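4.2 Checking the grasp score in simulation

The planner scores each grasp from 0 to 100. Treat that number with suspicion.

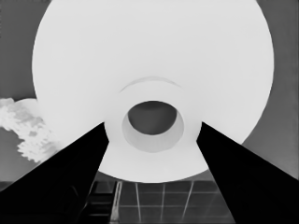 1. Load the Fimthorpe world and pause it before the fingers close.
2. Open the wrist view. Grey is its normal output.
3. Read the score. Anything under 80 is rejected.
4. Step 13 ticks and read it again.

Note: Plain white surfaces give the depth filter little to work with – a high score may mean very little.

Caution: The manual for release 2 calls this check "reliable". Asuka Nagano's tests at Doltham don't bear that out.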